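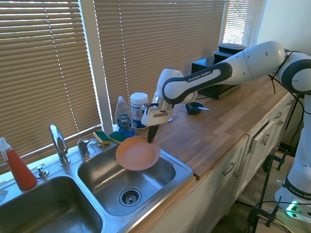

Figure 2. Bras Franka Emika tenant une poêle par le bord, près d'un évier double.

2. De l'étang à l'assiette : le cas de la truite de Trullach

Avant d'en venir aux résultats, il nous faut dire un mot, et peut-être un peu plus qu'un mot, du lieu où cette étude a pris naissance. La vallée de Trullach vit avec ses bassins depuis 1808, date à laquelle un meunier obtint le droit de dériver la rivière pour y garder du poisson. Les archives de la commune conservent l'acte, que Delia Núñez a eu la gentillesse de nous transcrire, et l'on y lit déjà des inquiétudes qui nous sont familières : la fraîcheur de l'eau en été, la nourriture des alevins, le voisin d'aval qui se plaint.

L'élevage Arancibia, qui a bien voulu nous ouvrir ses portes au mois de novembre, occupe aujourd'hui les anciens biefs. On y produit des truites arc-en-ciel destinées à la restauration collective, et les éleveurs nous ont reçus avec une patience dont nous leur restons très reconnaissants. Patricio Marín, qui y conduit les lots de grossissement, nous a longuement parlé de l'aliment. Une part de la farine de poisson y a été remplacée par des protéines de féverole fournies par Duvero, et c'est autour de cette substitution que s'organise notre travail.

Deux régimes ont été comparés : l'aliment habituel de l'élevage et l'aliment à la féverole, distribués à la main, matin et soir, dans des bassins voisins alimentés par la même prise d'eau. Chaque bassin a reçu 1000 truites issues de la même ponte. Nous aurions aimé disposer de davantage de bassins – tout le monde aimerait cela – mais l'exploitation devait continuer à livrer ses clients, et nous avons préféré un essai modeste, conduit dans des conditions réelles, à un dispositif plus ample que les éleveurs n'auraient pas pu tenir.

La croissance n'a pas différé de façon sensible entre les lots. Les poissons nourris à la féverole ont accusé un léger retard au cours des premières semaines, que Patricio Marín attribue à l'odeur de l'aliment, moins attirante à ses yeux (ou plutôt au nez des truites !), puis ils l'ont rattrapé. La chair, en revanche, s'est montrée un peu plus pâle et un peu moins grasse. Xuelian Shao, qui a dirigé la dégustation, note que les convives ont jugé les deux poissons également agréables, avec une préférence pour le lot habituel lorsque le filet était servi froid.

Il convient de rester prudent. Une seule saison a été suivie, dans une eau particulièrement fraîche, et rien ne permet d'étendre ces observations à des élevages de plaine. Le prix de la féverole varie aussi beaucoup d'une récolte à l'autre, et la coopérative Saten, qui collecte une partie des graines, ne s'engage pas au-delà de l'année. Ces questions d'approvisionnement seront reprises dans la section suivante, avec les entretiens menés par Ronja Engebretsen auprès des cuisiniers.

Imprimer cet article
Envoyer par e-mail

Commentaires

Chunhua Ding
Merci pour cette lecture très vivante. Avez-vous mesuré les rejets en phosphore à la sortie des bassins ? C'est le point qui fâche chez nous.

pisciculteur_du_haut
Même constat ici sur la couleur de la chair. Nos clients demandent du rose, et le goût passe après.

Maryvonne
Mon grand-père pêchait à Trullach, cela m'a fait plaisir de retrouver l'histoire du meunier. Où peut-on consulter l'acte ?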